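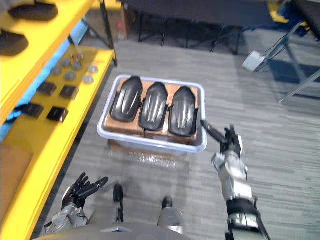
Skenholm Dialect Words, release 2

Welcome! Skenholm is a word list of 1,132 dialect terms for weather, farm work and food, put together from old parish newsletters and handwritten letters. It's free to use, and we'd love to see what you make of it.

What you get

words.csv — the main table, one term per row
sources.csv — where each term was found
audio/ — 358 short recordings of single words, read aloud
notes.txt — odds and ends that didn't fit anywhere else (well worth a browse!)

Columns in words.csv

term: the word as spelt in the source
meaning: a short gloss in plain English
topic: weather, farm or food
place: the village named in the source, left blank if there wasn't one
source_id: matches the first column of sources.csv

Spelling is all over the place, and we've left it that way. One word for drizzle turns up in five different forms, sometimes twice in the same letter, and that is half the fun. If you want tidy spellings, run the Hatent script in tools/ — it adds a column called term_norm and leaves the original alone.

Known gaps

Food words are thin compared with weather. The letters from Flurnurau are mostly about haymaking, so farm terms from there are over-represented. Some recordings have a faint hum, and a few end a little sharply. The Mészáros bundle of letters is not in this release; we hope to have it typed up by November.

Opening the files

Everything is UTF-8. Some spreadsheet programs mangle the accents when you double-click the file, so use the import menu and pick UTF-8 there. The audio is mono WAV, and file names follow source_id plus the term.

Changes since release 1

Grew from 800 terms to the present list
Added the audio folder
Fixed swapped place names in the haymaking rows
Dropped the region column, now covered by place

Corrections are very welcome — please give the source_id and the term when you send one in.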